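Unit 4 handout: Boxes, lids and the personal archive at a shared desk
Paperwork and Small Storage, evening course, Prallcombe
Revised 2023-03-15

Last time we finished with the exercise on naming files, and a few of you stayed behind to argue about whether "misc" is ever a fair label. (It is, once. After that you have two miscs and a problem.) Tonight we move from the paper itself to the thing the paper lives in, and I have to say this is my favorite unit of the whole course. I love a good lidded box!

Why a box at all?

Most of you work, or have worked, somewhere with numbered shared desks. Nothing can stay out overnight, so everything you own has to travel. A drawer can't travel. A tote bag can, but paper slumps in it and the corners curl. A rigid box with a lid that lifts clean off holds the stack square, can be set down anywhere, and opens in one motion. When the lid is off you see the whole top sheet at once, and you'd be surprised how much faster you find things that way.

The Pretura reading (pages 1 to 9 in your packet) calls this "top-sheet access." It's a clumsy phrase for a lovely idea. Read it before October if you're taking the second half of the course, as we come back to it then.

Lifting the lid

Try this with the practice boxes on your table. Use both hands, one on each long edge, fingers over the top. Raise the far side a little first so that air can get in, then bring the near side up. A snug lid pulled from one corner will drag the box along with it, and on a smooth desk it goes a long way. Put the lid down upside down next to the box and it becomes a tray for whatever you take out. I do this every single time, and it has saved me from mixing two piles more often than I'd like to admit. 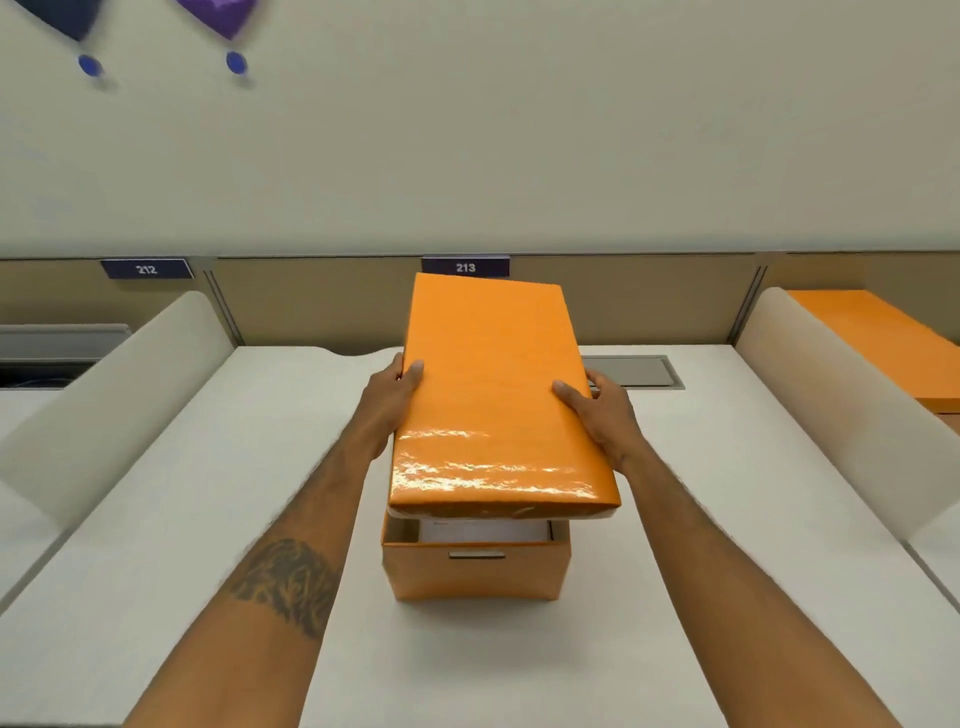

Once the lid is off, stop and look before your hands go in. How close is the top of the stack to the rim? You want a finger's width of space. If the paper is touching the lid, the top sheet gets scuffed each time you close it, and people start pressing down to make it shut. That's when boxes begin to bow. If there's a lot of space, the stack slides when carried, and a folded sheet of card on top will settle it nicely.

Plastic wrap: leave it or peel it?

We had a great discussion on this with the last group. New boxes often arrive with film on them, and some people leave it on to keep the color bright. I'm a peeler. Film gets slippery, it crackles, and a label stuck to it will come away with the film months later, usually in a hallway. If you do leave it on, put your label on a bare surface. The Kazemi chapter takes the other side and makes a decent case for keeping it until the box has been moved into its final spot.

Handles and label holders

A small metal fitting on the front of a box might be a pull, a card holder, or a bit of both. Check before you trust it with weight! A card holder is held on with very little, and a full box of paper is heavier than it looks. Carry from underneath with both hands and use the front fitting for sliding the box toward you on a shelf.

Matching desk numbers

If your desks have numbers, write the number on the box label in pencil, under your own name in pen. Desks change and names mostly don't. At the Zomulum offices, where I helped set up 130 boxes for one floor, we did the numbers in ink, and then the floor plan moved. I still have the eraser crumbs in my coat from the second try.

Color

One color for everybody looks wonderful on a shelf and causes trouble when two neighbors both have their boxes open. Swapped lids are the usual result. A pencil mark inside the lid and the same mark inside the box will sort it out in a second.

For next time

Bring one box from home or work, any size, with its lid. Empty it, wipe it out, refill it and write down what you left out. Half a page is plenty. Also read the short piece on shelf depth, and bring a tape measure if you own one.

Practice boxes go back on the low shelf, lids on, labels facing out.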